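Chapter 7

What Counts as a Serving?

We use cookies to remember your place in the text. By continuing to read you accept this. Accept | Settings

Most people who keep a food diary believe they are telling the truth. Most people who read food diaries for a living believe they are reading something close to the truth. This chapter asks you to doubt both of them, at least until you have worked through the exercises in the second half.

The trouble begins with a small word. A serving sounds like a measure, in the way that a litre or a metre is a measure, yet it has no fixed size. On a packet it is a quantity chosen by whoever filled in the label. In a canteen it is whatever the spoon holds. At home it is what ended up in front of you. Three writers can use the word in the same report and mean three different things, and the report will still have a tidy average at the bottom of the table.

In Chapter 6 we looked at the Wusis household survey, in which 400 adults wrote down everything they ate over 7 days. You will remember that the results were reported in servings, and that the authors drew some firm conclusions from them. People in the town of Erkum, they said, were eating fewer vegetables than people in the villages nearby. Perhaps they were. But go back to the form those people were given. It asked, 'How many servings of vegetables did you have at your main meal?' and it left a box the size of a thumbnail for the answer. There was no note on what a serving might be. A villager who ate a bowl of boiled greens could write 1. A townsman who had a slice of tomato in a roll and a few peas beside his pie could write 2. On paper, the second man has eaten twice as much.

The authors knew this. They mention it in a footnote, where they say that such errors 'are likely to cancel out'. This is a phrase to be wary of. Errors cancel out when they are as likely to fall on one side as on the other. If everybody guesses badly but in the same direction, adding more people to the survey only gives you a more exact version of the wrong number. And there are decent grounds for thinking that people do lean one way: they tend to forget the biscuit and remember the apple.

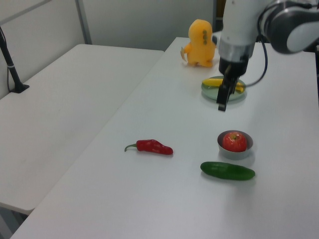 The usual answer to all this is to give people something to compare their food with. A form might say that a serving of rice should be the size of a fist, or that a serving of meat should be the size of the palm. Whose fist, we might ask, but let that pass. A more popular method is to use the plate itself, divided in the mind into parts: so much for vegetables, so much for starch, and so on. It is simple, it is cheap and it can be taught to children in an afternoon. It also rests on a guess about the crockery. A shallow plate, like the pale green one here, and a deep bowl of the same width may both be half full when seen from above, and the bowl will be holding a good deal more. The method deals in area. Appetite and energy deal in volume and weight, and the step from one to the other is usually taken without a word.

Yesenia Ccori, who spent two winters checking diet records in the Patrício district, came to a blunt view of the matter. She went into kitchens with a set of scales after the family had served the meal, and weighed what had been put out. Then she asked each person to describe it. One grandmother called her stew a small helping. It weighed 900 grams. Her grandson, with less than half of that in his bowl, said he had taken a lot. Neither was lying. Each was comparing the meal with what they were used to, and the form had no way of asking what that was.

It would be easy to conclude from this that only weighing will do. Be careful here as well. Weighing changes what people eat. A cook who knows that each potato will go on the scales may well boil fewer potatoes, or boil the same number and hide the second helping. Several of Ccori's families served meat every evening while she was visiting, and she came to suspect that they did so for her benefit. The numbers in her notebooks are exact to the gram. What they are exact about is harder to say.

Nor does a clever tool get us out of trouble by itself. The Elex portion chart, which we shall use in Section 7.2, prints drawings of meals at their real size so that people can point to the one that looks most like theirs. It is better than a blank box. It still depends on memory, and it is well known that people shown a row of drawings will often pick one from the middle.

So how should you read a claim about what people eat? Start with the form, before you look at any of the results. Find out what the person filling it in was told, and when. A diary written at the table and one written at nine in the evening are different documents. Look for the point at which servings were turned into grams, and see who chose the figure. If you can't find it, say so in your notes, and treat the final table as a set of opinions about dinner.

Section 7.1 takes the Wusis form line by line. Keep a copy of it beside you as you read, together with the footnotes.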